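Search this site
Enter keyword
Go

Totar finger kit - gallery

Print this page | E-mail this page

The Totar kit is a set of replacement fingers for small two-finger grippers, sold by Skalleck. We had one set on trial through June, and Janaína Furtado and Colin Clegg used it on ordinary household jobs: drawers, cupboard doors, cables and light objects. The maker rates the fingers for 3000 closings. We stopped at 1000, so nothing on this page settles that claim.

Fitting takes four screws and a hex key, which comes in the box. Colin did it in nine minutes the first time. The arm needs its closing position set again afterwards, and the leaflet covers this on page 16.

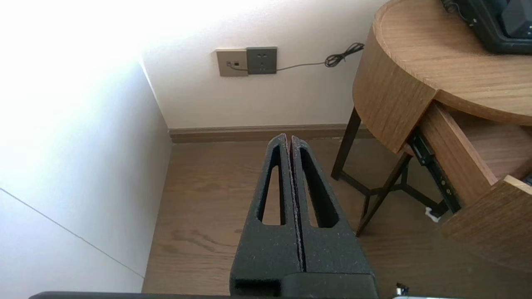
The fingers are meant to bend a little around whatever they hold, and on rounded edges we found they did. Flat, thin edges were harder, and we had to slow the arm down for those. The cut-outs are long triangles that narrow towards the tips, and with the pair closed there is only a thin seam down the middle. Drawers with a curved front, such as the one on this nightstand, were among the jobs we liked best. The rough black surface picks up dust, so wipe it with a damp cloth at the end of the day.

Cables gave mixed results. Thick ones were fine. Thin ones slipped towards the tips unless the approach was straight on - Janaína's advice is to take them low, near the base of the fingers.

The kit is sold in black only. Spare fingers come in pairs and can't be ordered singly. Skalleck sends them out from its Dantas warehouse, and ours came well packed with a printed leaflet. There is no carrying case.

Trial and notes: Janaína Furtado and Colin Clegg. Page put together by Rosimeire Godoy.

Print this page | E-mail this page

Related items
Warketti wrist mount - gallery
Totar finger kit - parts list
Setting the closing position, by Cornel Căpraru
Cable handling: notes from Benedito Prado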